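**Gloves** are coverings for the hand with a separate sheath for each finger. A covering with one compartment for the four fingers is called a mitten, or mitt in everyday Canadian use. Gloves are worn for warmth, for protection at work, in sport and as formal dress.

## Construction

Leather and woven gloves are cut flat and sewn. The main pieces are the trank, which forms the palm and back, the thumb, and the narrow strips between the fingers, known as fourchettes. Knit gloves are made in the round, usually from the cuff up. The cuff is often ribbed, with alternating columns of knit and purl stitches that stretch over the hand and close again at the wrist. Wool, acrylic and blends of the two are the usual fibres.
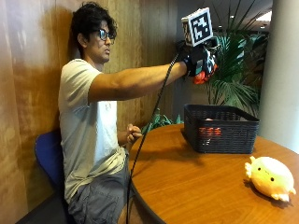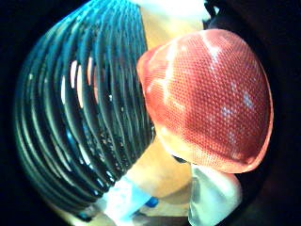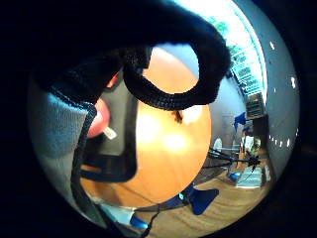

*First: a black sensor glove worn on the right hand. Second: a dark ribbed surface with a blue-green sheen. Third: a navy knit glove with ribbed stitching.*

## Sizing

Dress gloves are sized by the circumference of the hand at the knuckles, leaving out the thumb. Knit gloves are more often sold as small, medium and large, or in a single stretch size.

## Manufacture at Rotich

The Foltance mill at Rotich made knit gloves and grey work socks for the logging trade. In its first winter it shipped 3,714 pairs of gloves on 13 hand-operated flat frames. Finishing was done at home by 29 outworkers, who closed the fingertips and sewed on the labels. The mill later moved to powered machines under the Ollico name and dropped its coloured lines.

Atieno Rweyemamu's catalogue of the mill's pattern books lists cuff depths, yarn weights and dye recipes. Several of the early books have water damage and are only partly legible.

## See also

- Gauntlet
- Mitten
- Ribbing (knitting)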